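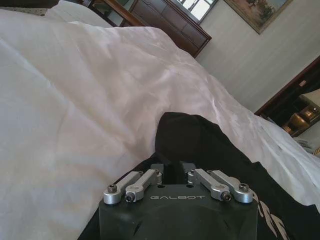

Wrist camera view of a gripper over black fabric on a bedsheet.

How to budget for a gripper and wrist camera for cloth handling

By Katsuhiko Kamata. Updated October 23, 2026.

This guide covers the arm-end equipment only: gripper, wrist camera, fingers, cables and spares. It assumes you already have an arm. If you don't, start with the payload and reach page and come back.

Step 1. Write down the items you will handle

List the real items, with size and color. A bedsheet and a T-shirt are different jobs. Include at least one dark garment on light bedding, as in the photo above. Dark cloth shows few folds on camera, and you want to find that out during a demo, before you have paid for anything.

Step 2. Set the opening and the finger shape

Measure the thickest fold you expect to pick up and add a margin. Then ask the seller whether the fingers can be swapped without taking the linkage apart. Look at the fasteners too. Hex socket screws you can reach from the top save time at every service.

Step 3. Check the camera view

Ask for a still from the wrist camera with the gripper mounted. In ours, the housing and linkage arms take up the bottom center. The cloth directly under the housing is hidden, apart from what shows through the gap between the finger mounts. If your task depends on seeing that spot, add a second camera to the budget now.

Step 4. Get quotes in the same format

We asked Donau, Lurka and Joubert for quotes in July. One came back with the cable kit included and two without, so the first totals could not be compared. Send every seller the same sheet with these lines:

Gripper, bare
Adapter plate for your arm
Wrist camera and bracket
Cable kit
Spare fingers, 2 sets
Shipping and duty
Software license, first year and renewal

Step 5. Add the costs that are not on the quote

Our ceiling was $3000 for the first year, on top of the gripper itself. Camera, bracket and cables came to $1241. Spare fingers and the adapter plate were $803. What was left went to test linens and bench time. Keep the renewal fee on a separate line, as it falls in the next budget year.

Step 6. Plan the trial

Try the gripper on a made-up bed as well as a flat table. Folds raise the cloth and can block the view of whatever lies behind them. Run the trial with the lamps on and again with them off, and save the camera stills from both.

Step 7. Place the order

Confirm the lead time in writing. Order the spare fingers with the first shipment to avoid paying freight twice. The blank quote sheet is in the Trendcombe shared folder under Purchasing.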